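Section 4: Sorting with the Satano clear containers

The Satano range is sold as a cure for a messy bench. It isn't one. A container holds what you put in it, and if you put in rubbish you'll own tidy rubbish. Used sensibly, though, a pair of them will get you through most small sorting jobs.

1. Clear the tabletop completely. The leaflet says "mostly clear", and I don't know what that's supposed to mean.

2. Wash both containers in warm water and let them dry. Peel off the Hatska labels first. They claim to lift without residue – mine took 40 minutes and some eucalyptus oil.

3. Put the clear container near the centre, a little to the left. This one takes the things you're keeping.

4. Put the orange one further back and to the right. It takes anything you haven't made up your mind about.

Note: The orange is meant to help you "sort by mood". Ignore that. It's useful for telling two containers apart, and that's all I'd credit it with. 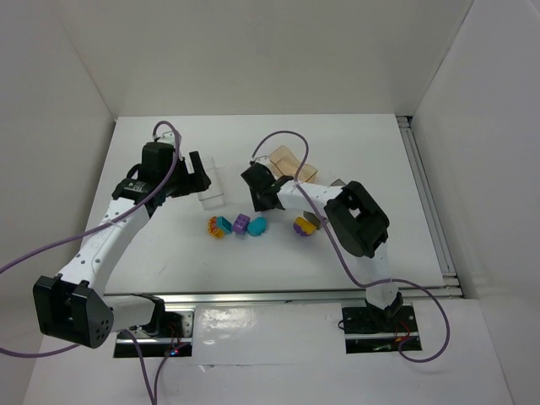

5. Leave a decent gap between the two. Pushed together, they invite you to drop things in whichever is closer.

6. Work in batches of 10 pieces, then stop and check the orange container. If it's nearly full, you're putting off decisions.

Caution: Don't stack full containers. Undach quotes a life of 3,000 stackings, but Corrado Ruggiero tried it with brass screws in July and had a crack in the base by lunchtime.

Spare lids are listed under part 313. The Benmoussa lids look the same colour and size, but they don't fit.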